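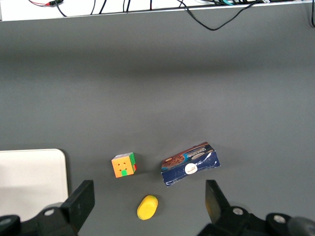

Cables along the back of the bench, cube, cookie box and small yellow object on the grey top in front.

Jumper Care at Home: Wash, Dry, De-pill and Store Your Good Knits

November is when I finally admit the heavy jumpers aren't coming out again until autumn, and I love this job! Put the radio on, clear a flat surface, and by Saturday afternoon the whole lot is clean, shaved, folded and put away. Designer knitwear costs a small fortune these days, so a bit of looking after goes a very long way. These are the tips I come back to every year, plus a few that readers have sent in.

Read the label, then read it again

Merino, lambswool, cashmere, cotton and the fancy coated blends all want different things. If the label says dry clean only and the jumper has a bonded or garment-dyed finish, believe it. Plain wool with a hand wash symbol is easy. Turn it inside out first and do up any buttons or zips so they don't snag the rib.

Hand washing

Fill a clean laundry tub with cool water and stir in the wool wash before the jumper goes anywhere near it. Push the jumper under, give it a few gentle squeezes and leave it for 10 minutes. No rubbing, no wringing, and please don't lift it by the shoulders when it's full of water, it'll grow a full size on the way out! Scoop it up from underneath with both hands. Rinse in water of the same temperature, as a sudden change is what felts wool.

Dark colours get a tub to themselves. My navy Kobzar crew neck still lets go of a little dye every single wash, and I have one formerly cream scarf to prove it.

The towel roll

My favourite trick of the lot. Lay the jumper on a big dry bath towel, roll the two up together like a swiss roll and kneel on it. Unroll, swap to a second towel, do it again. You'll be amazed how much water comes out. Then lay it flat in the shade on a rack, nudge the sleeves straight, pat the hem square and flip it once the top feels dry. Never hang it, and keep it out of the full afternoon sun - even an hour can fade a bright colour across the shoulders.

Pilling

Every knit pills a bit in its first season, even the gorgeous ones. Wait until the jumper is bone dry, lay it on something hard and flat (a bed is too squashy and you'll nick a hole) and hold the fabric taut with your free hand. With an electric shaver, use small light circles and empty the lint catcher as you go. For cashmere I prefer a comb, always in one direction, and I stop well before it looks perfect. Under the arms and along the side seams are the worst spots, so start there while you still have patience.

Andor Dobos wrote in to say he uses a dry dish sponge, the scratchy side, on his thick lambswool. I tried it on an old Drornanier rollneck and it's brilliant on chunky yarn! Don't try it on anything fine.

Snags

Don't cut a pulled loop, whatever you do. Poke a fine crochet hook through from the inside, catch the loop and draw it back to the wrong side, then stretch the knit gently each way to settle it. If the yarn has broken, tie the ends off inside with a bit of matching thread and leave the tails long.

Pressing

A steamer held a little way off the surface will drop out most creases. For ribs and collars, use an iron on the wool setting with a damp tea towel in between, and press down and lift instead of sliding. Badges, patches and prints should be taken off or covered before any heat goes near them.

Putting them away

Moths go for food spills and perspiration, so only clean knits go in the box. Fold the arms in behind, fold once across the middle, and put the heaviest jumpers at the bottom. I use cotton bags inside a lidded tub, with cedar blocks tucked down the sides. Give the blocks a light sand each year to freshen the smell. Lavender sachets are lovely too, though they need replacing more often than most of us bother to.

My old Okov cardigan has been through all this 20 times or more and still gets compliments at the footy. Next up is waxed jackets, and I've got a Wedulska with a very sad collar waiting for its turn.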